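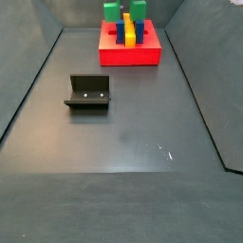 Banc Idum : socle rouge et blocs de couleur, au fond du bac gris.

Banc d'assemblage Idum
Catégorie : manipulation robotique, évaluation de politiques apprises
Fabricant : Neditz
Distribution : Estwood
Disponibilité : sur commande

Présentation

Le banc Idum sert à mesurer ce que vaut une politique de manipulation sur une tâche d'assemblage serré : saisir un bloc, le présenter au-dessus du socle, le loger, passer au suivant. Neditz le livre avec la méthode Dewan, une procédure d'apprentissage par imitation suivie d'un protocole de notation. Nous le référençons parce que des laboratoires nous le demandent. Nous ne reprenons pas pour autant tout ce qu'en dit la brochure, et les remarques ci-dessous viennent de nos propres essais en atelier.

Ce que le fabricant annonce

Selon Neditz, une politique entraînée avec Dewan sur 3 000 démonstrations téléopérées atteint un niveau « proche de l'opérateur ». La formule nous gêne. L'opérateur en question travaille en téléopération, avec le retard et l'absence de retour d'effort que cela suppose, et un adulte qui pose les mêmes blocs à la main n'a pas ce genre de difficulté. La comparaison est donc flatteuse. La brochure ne précise pas non plus combien d'opérateurs ont servi de référence, ni s'ils avaient eu le temps de s'entraîner.

Deuxième réserve : le score. Dewan accorde des points partiels par sous-étape (approche, saisie, alignement, insertion). Une politique qui saisit bien et insère mal obtient une note honorable, alors que l'assemblage reste inutilisable. Nous conseillons de publier le taux d'assemblages complets à côté du score Dewan, et de se méfier des articles qui ne donnent que le second.

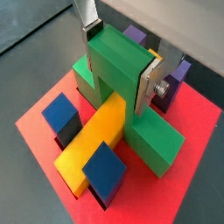
La saisie par deux doigts opposés est la partie la mieux maîtrisée de la méthode, et nous n'avons pas grand-chose à y redire. Les ennuis commencent au voisinage des autres pièces. Quand les blocs sont groupés sur le socle, les doigts manquent de dégagement, la vue du poignet se remplit de faces qui se masquent entre elles, et la politique doit décider avec ce qui lui reste. Une vue fixe depuis le côté ou le dessus du bac compense en partie. Sans elle, nos résultats ont nettement baissé, ce que la documentation mentionne seulement en annexe.

Ce que nous avons observé

Nous avons repris les poids fournis, sans réentraînement, dans 4 configurations d'éclairage et avec 3 positions de départ du socle. Dans les conditions les plus proches de celles du fabricant, la politique se comporte correctement. Dès que le socle est tourné au-delà de ce que couvrent les démonstrations, elle hésite, revient en arrière, recommence la même approche. Rien de surprenant pour de l'imitation pure. Le mot « généralisation » revient pourtant souvent dans la brochure, et nous ne voyons pas ce qui le justifie.

Nous n'avons pas pu dire si l'échec venait de la perception ou de la commande. Les journaux enregistrés par défaut ne permettent pas de trancher, car les efforts de serrage n'y figurent pas. Il faut activer l'option soi-même et refaire la série. Prévoyez-le avant de commencer.

Autre point : la remise en place entre deux essais se fait à la main. Le protocole demande une disposition initiale « aléatoire » sans fournir de tirage, et une personne pressée repose toujours les blocs à peu près au même endroit. Nous utilisons une liste imprimée de positions tirées à l'avance. Cela devrait être dans la boîte.

Contenu de la livraison

Socle rouge à logements rectangulaires
Jeu de blocs de couleur
Bac gris à parois inclinées
Poids préentraînés et script de notation Dewan
Notice (anglais uniquement)

Non fournis : bras, pince, caméras, poste de calcul.

Compatibilité

Pince à deux doigts parallèles, garnitures souples recommandées. Les pinces à ventouse sont exclues par le script de notation, qui attend un signal d'ouverture des doigts. Le format des journaux a changé avec la révision de mai : les séries antérieures doivent être converties, et le convertisseur perd les horodatages de la caméra de poignet. Neditz dit y travailler.

Prix

3 000 € hors taxes, port en sus. Pour un socle, des blocs et un bac, c'est cher. On paie surtout la possibilité de se comparer à d'autres équipes sur le même matériel, et cet argument ne tiendra que si elles sont assez nombreuses à l'acheter.

Notre avis

Convient à un laboratoire qui a déjà un bras, une pince et l'habitude de l'imitation. À éviter pour valider une cellule de production : la tâche est trop propre et le score trop indulgent. Les journaux bruts de nos essais sont transmis sur demande avec le devis.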